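Kitchen Table Sessions: the Pikside gallery

Welcome to the October gallery! Pikside is our long-running attempt to teach a robot arm to move everyday kitchen things about on a table, and the way we teach it is by showing it. Over and over and over. A person guides the arm through a job, we record the whole thing, and each recording becomes one example for the learning system to chew on. The target for this batch was 200 examples and we came home with 198 good ones, which pleased us no end.

The jobs are simple to say and fiddly to do. Put the banana in the bowl. Move the strawberry to the plate. Stand the ketchup up (we have feelings about the ketchup). Every job gets a short written instruction, and the same instruction gets recorded with things laid out in different places, so that the system has to look for the banana instead of learning one spot on the table by heart.

We keep the crockery and the play food in pastel colours and bright reds, greens and yellows, mostly for our own cheerfulness. A few from the Sunday session:
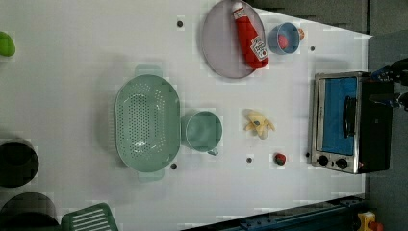 Ketchup on the plate, a peeled banana out in the open, and the gripper over at the toaster oven.
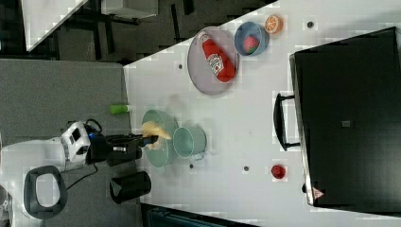
Banana on the move, just above the mint-green bowl.

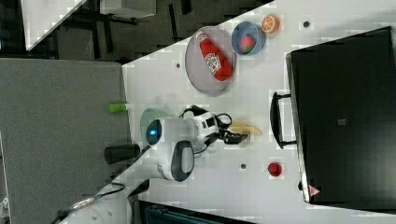

Gripper over the banana, with the ketchup lying on its plate and the strawberry in the blue bowl.

One of the nicest parts of this work is how quickly you get an eye for a good example. In the first hour you are just glad if the banana ends up anywhere near where it should. By the afternoon you are wincing at a tiny wobble on the way down and asking for another go. We try not to be too strict, though. A recording where the gripper misses slightly, backs off and has a second try is worth keeping, and we tag those separately as "recoveries". They are some of my favourites to watch back.

What we do throw out: anything where the person guiding the arm changed their mind about the job halfway through, anything where an object left the table, and anything with a long pause in the middle while somebody answered a question. Long pauses are a menace. An early version of the system picked up the habit of stopping dead over the bowl for 3 seconds before letting go, and it had learnt that from us, chatting.

We record in blocks of 10 and then swap over. Guiding the arm is more tiring than it looks, mainly on the eyes, and people get careless towards the end of a long run. Between blocks we shuffle the objects. There's a little script, written by our friends at Forkine, that tells us which thing goes where, and it has no taste whatsoever. Left to ourselves we made tidy arrangements every time, plate at the back, fruit in a row, and the system got terribly good at tidy tables and hopeless at anything else. The script's layouts are much messier and much better.

Labelling comes next. Each recording gets watched through once at normal speed and given its instruction in two or three different wordings, so "put the banana in the bowl" might also be "pop the banana into the green bowl". The Türkmen workshop has offered to add wordings in Turkish, and we can't wait to try those out. If you have a language you'd like to see in there, please do write in, we'd love that.

After that the whole batch goes into Skandora, our shared store, where you can already browse the spring recordings by object or by instruction. Start with the strawberry ones. It's a small, awkward shape to pick up and the range of approaches people came up with is wonderful, from straight down to a sort of sideways scoop I'd never have thought of.

Next time we're hoping to do longer jobs with several steps: open something, put something in, close it again. New objects are very welcome too, so if you've got suggestions (nothing sticky, please) send them over before the next session and we'll see what we can find.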